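4.2 What the demonstrations do and do not tell us

The case for hand-held grippers is usually made on speed. A person picks up a pair, does the task, and the recording stands in for what the robot should have done. No arm has to be present, no one has to learn a control rig, and the cost per demonstration falls. We accept all of this. What we doubt is the step that tends to follow, in which cheaper demonstrations are treated as equal to demonstrations made on the robot by remote control. The literature we reviewed for this study offers little support for that step, and our own results offer less than we had hoped.

Our comparison used two ways of showing the task. In the hand-held condition, the demonstrator carried one gripper in each hand, with a printed marker cube on each, and the position of the hands was worked out from the head view. In the remote condition, the same people drove a two-armed robot through the Jivo interface from a seat with a clear view of the table. The task was the same in both: lift the lid from a tray, set it down, and move one small object from the tray to a target area. Vanderleia Vasconcelos and Thắng Trịnh trained the demonstrators in both conditions and used one set of written instructions.

We had 12 demonstrators. Each was allowed to practice until they said they were ready, a rule we now regard as a weakness. People declared themselves ready very quickly with the hand-held grippers and much later with the remote interface, so the two sets of recordings differ in practice as well as in method. A stricter design would have fixed the practice time. Readers should keep this in mind when we report that the hand-held recordings were shorter and smoother, as any reader would have guessed.

Recordings were made in shared rooms during the working day. Earlier work at Katum used a curtained booth with even lighting, and we think the good tracking reported there owes a lot to the booth. A method that is sold on being usable anywhere ought to be tested in places where people walk past and the furniture is not arranged for the cameras.
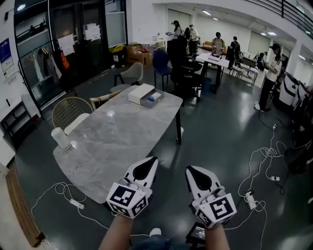 Figure 3. Hand-held condition, head view: one gripper in each hand, each with its marker cube.

Tracking loss was the first problem. When a demonstrator turned a wrist so that the printed faces pointed away from the head camera, the pose estimate drifted or dropped out. The software fills such gaps by interpolation, and the filled sections look perfectly reasonable when plotted. They are still guesses. In 19 of the recordings the gap fell at the moment of grasping, the one part of the motion where a guess does the most harm. We left these recordings out of training. We suspect that many published data sets did not, though few papers say enough about their filtering for us to be sure.

The second problem is less visible. A person holding a gripper still moves like a person. Our demonstrators leaned, stepped to the side and reached across their own bodies, and several of the resulting paths could not be followed by the robot at its fixed base. Leonie Hagedorn wrote the check that flags such paths. It compares every hand position with the reach of the arms and rejects the recording if any position lies outside. This is a blunt test – it says nothing about speed, or about the two arms colliding – and it probably lets through recordings that would fail on the machine.

Remote control avoids both problems by design, since a path the robot has carried out is a path the robot can carry out. It has faults of its own. Demonstrators paused often, corrected themselves, and tended to approach the object from whichever side gave them the best view. Policies trained on these recordings copied the pauses. Henrik Janssen has argued within our group that hesitation of this kind is harmless and can be trimmed away. We tried trimming with a threshold of 10 seconds and again with a shorter one, and found no setting that removed the idle stretches without also cutting slow, careful alignment over the tray.

We therefore make a narrower claim than the one we set out to make. For this task, with these people, hand-held recordings that survive both checks appear to be useful for training. We can't say that an hour of hand-held work is worth an hour of remote control, because the answer depends on how much is thrown out, and that share changed a great deal from one demonstrator to the next. The Grellia and Heitmann comparisons report only the recordings they kept. Until the rejected ones are reported too, figures for demonstrations per hour should be read with caution, and that includes the ones in our next section.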